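Jul 12, 2026

Back on the cell today, mostly to finish the house rules. I have been putting this off since May, when the two arms at Sollwood bumped wrists and everyone had a different idea of what should have been done. The rules we had then were a page of notes taped inside a cupboard door. Half of them were about an arm we no longer own.

What I want is short. A person who has never run a session should be able to read it standing up and know what to do before the power goes on, what to do during, and what to write down after. Tetteh's template runs to 275 lines and I have never met anyone who read past the first screen. I took the parts on stopping and on logging and left the rest.

Rule one stays as it was. No hands over the table while either arm is live. If a block falls where you can't get at it with the arms, you stop both, wait for the indicator, reach in, step back, and say "clear" out loud before you start again. Stopping only the arm nearest you does not count. The other one can still swing across.

Rule two is the one I rewrote three times. It covers sharing the table. Each arm gets a side, and the middle belongs to whichever arm called it first. When one arm is working in a tray the other may work in a different tray, but it does not go into the same one.

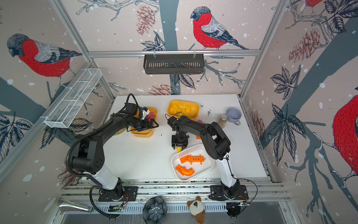 Maeve Gallagher wrote back within the hour that calling the middle is fine with two people talking, but it falls apart once one of them is tired. She would put a fixed minimum distance between the wrists in the software and let the spoken call sit on top of that. She also said a rule that depends on somebody remembering is a habit, and should be filed under habits.

I think she is right about the software limit. I am less sure about moving the spoken call to a different section, because then people will skip it. For now both are in, the limit first and the call second. I left the distance blank until we measure how far the grippers overhang with the fingers open. I don't want to copy a number from the Corketti arms when the fingers are a different shape.

Stopped for lunch, then did the section on objects. This one was easy. Toy blocks are good to practice with because they can be dropped and squeezed and it costs nothing. The draft says to use light things with no sharp edges, to lower a piece close to the bottom of the tray before opening the gripper, and to stop closing once it has hold. New people keep squeezing after the grip is made. The motor gets hot and the block shoots out sideways.

I also put in a line about holding still. If you have a piece in the gripper and you are waiting on the other operator, hold it over a tray or over your own side, and keep it low.
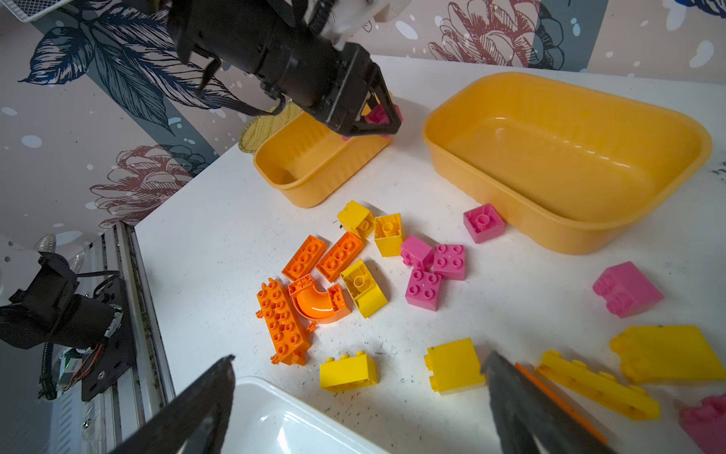 Pink block held just over the rim of the small tub.

The log section took the rest of the afternoon. Our log has 3966 entries and I went through the ones marked as stopped early, 708 of them. In 459 the reason box is blank. That is no use to anybody. I changed the form so the box can't be left empty, and added a short set of reasons to pick from: contact between arms, contact with tray or table, dropped piece, cable, operator choice, other. Other needs a sentence.

Cables got their own rule after that. Before each session, move each arm slowly through its full reach and watch the loops at the elbow and the base. If a loop catches or pulls tight at any point, fix it before doing anything else. Vorkuretti sells clips for this and I ordered a bag. Until they come, the check is by eye.

Then the ending of a session, which the old page skipped completely. Open the grippers, bring both arms to the rest pose, cut power, then sort the blocks. Not the other way around. 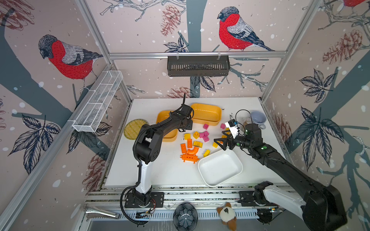 Who is allowed to call a stop?
Anyone in the room, at any time, without giving a reason first. The operators stop both arms and the reason goes in the log afterward.

I put those two lines at the very top of the page, before rule one, in bigger type. The whole thing now fits on both sides of one sheet. Sent it to Maeve at ten to six and asked her to mark anything she would cross out.

Still to do: measure the overhang, fill in the distance, take the old page off the cupboard door.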